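Speaker notes – Feeding the older cat
Galbraith community hall, 1 December 2018

Slide 1. Welcome. Say thank you to Lionel Besson for the invitation. Speak slowly! The microphone is a little weak in the back rows.

Slide 2. Who I am. I worked 22 years as an assistant in a veterinary practice. I am not a veterinarian, so please do not ask me for a diagnosis. Tonight I speak only of daily feeding at home.

Slide 3. What changes with age. The sense of smell becomes weaker, the teeth may hurt, and many old cats drink too little. The owner often thinks the cat became "difficult." Ask the room: who has a cat older than ten? Wait for the hands.

Slide 4. Weight. Weigh the cat each month, on the same scale, and write it down. A slow loss is hard to see under long fur. Tell the story of Donnie MacKinnon and his gray cat – he noticed it only when the collar was loose. Keep this short, last time I took too long.

Slide 5. Changing the food. Mix a little of the new food into the old one and increase it over a week or more. If the cat stops eating completely, do not wait, call the practice the same day.

Slide 6. Water. Put it in more than one room. Some cats do not like it close to the food. Wet food also helps, and most cats accept it better a little warm.

Slide 7. Where to put the dishes. A quiet corner, away from the litter box and the washing machine. For a stiff neck, raise the dish a few centimeters. Two cats who do not love each other should eat in separate places, also if they never fight.

Slide 8. Dishes. I prefer steel to plastic, because it is easy to wash well. Wash every day with hot water and soap. With a double feeder, take out both bowls and clean the tray too. Next two pictures, then questions.
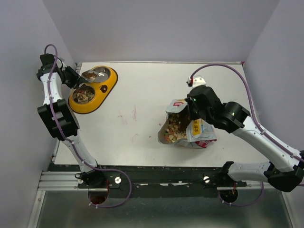
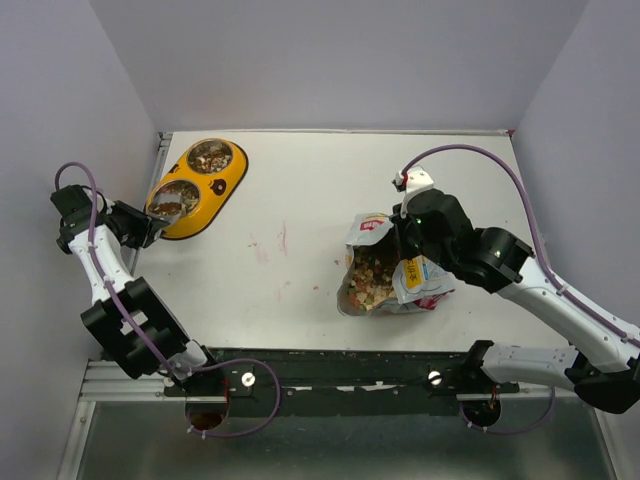 Double feeder with steel bowls and mixed dry food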